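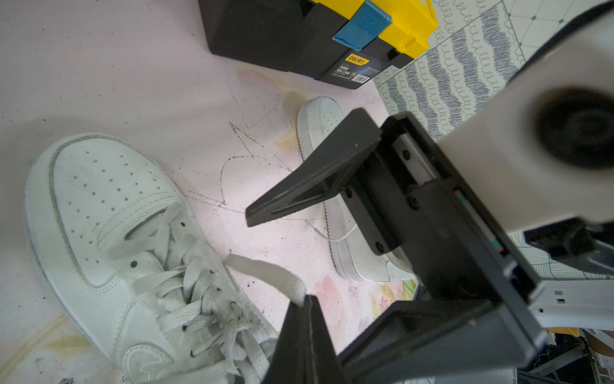 Lenni says white shoes are a young person's mistake, and that anyone over thirty who buys them deserves to spend the weekend with a toothbrush in one hand. I read that out to my sister over the phone and she said well, he has a point, so that's the support I get in this family.

May 21, 2022

So yes, I have been doing the shoes. Finally! They have been on my list since before Easter and I kept walking past them the way you walk past a bill you don't want to open. The low ones with the perforated toe, my favorites, the ones I wear with absolutely everything (including, once, a bridesmaid dress, under the hem, no regrets). They're a bit scuffed, nothing tragic, and I still think they look nice sitting on the pink mat. Everything looks nicer on that mat. I bought it for stretching and I have stretched on it 5 times, maybe, and in the meantime it has become the place where shoes go when I'm trying to decide what to do with them.

What I wanted to do was throw them in the washing machine. I did that with a pair of canvas ones years ago and they came out fine. But these are leather, and my mother's voice came into my head very loud and clear, so I went and looked for the cleaner I bought at Flanagan last August. It took me ages to find. It was in the box with the Christmas candles. The bottle is 200 ml and I have used maybe a thimble of it, and the cap had glued itself shut so I had to run it under the hot tap and swear at it.

The holes are the annoying part. All those tiny rows of them over the toes – whatever you put on the leather goes straight in and sits there, and then it dries and you have a row of little cream-colored dots that look worse than the dirt did. Last time I picked them out with a toothpick while watching a whole movie and couldn't tell you one thing that happened in it. So this time I'm putting the stuff on the cloth first and only a little, and going around the toes with an old soft toothbrush that is almost dry. Slow! I have done one patch on one shoe as a test and I think it's better, although I've looked at it so long now that I can't really judge.

The stitching I'm leaving alone. Everybody online wants you to scrub the stitching. I scrubbed the stitching on my old pair and it went fuzzy, and I had to look at that fuzz every day on the bus.

Then the laces. I was going to buy new ones at Plumgate when I go in for the light bulbs, but I never know the length and I always get it wrong, and then I have these huge floppy bows or nothing left to tie. I suppose I could measure them. I could also soak the old ones in a mug overnight, and I think that's what's going to happen, with me forgetting about it and nearly making tea in it in the morning.

While I was at it I pulled everything else out of the hall closet too, a terrible idea at 8 in the evening. I found the rain boots with the split heel, one single flip-flop, and the hiking shoes I was so sure I'd left at the cabin that I accused poor Lenni of losing them. (I have not told him yet. I'll tell him tomorrow. Or I'll just wear them and see if he says anything.) The boots can go. The flip-flop can go too, I guess, though there's always that feeling that the other one will show up the minute the trash is collected.

I also wrote down what I'd want if I ever bought a proper shoe rack, a low one that fits under the coats and doesn't wobble. My sister has one and hers wobbles every time somebody shuts the front door.

Now it's late and my fingers smell like leather cleaner and I still haven't called about the dentist. Second shoe tomorrow, after breakfast, before I can think of an excuse.

Recent entries
The curtain rod, part two
Soup for the whole stairwell
What was in the hall closet (mostly bags)
Lenni tries to fix the bike
A very long walk and a very short coat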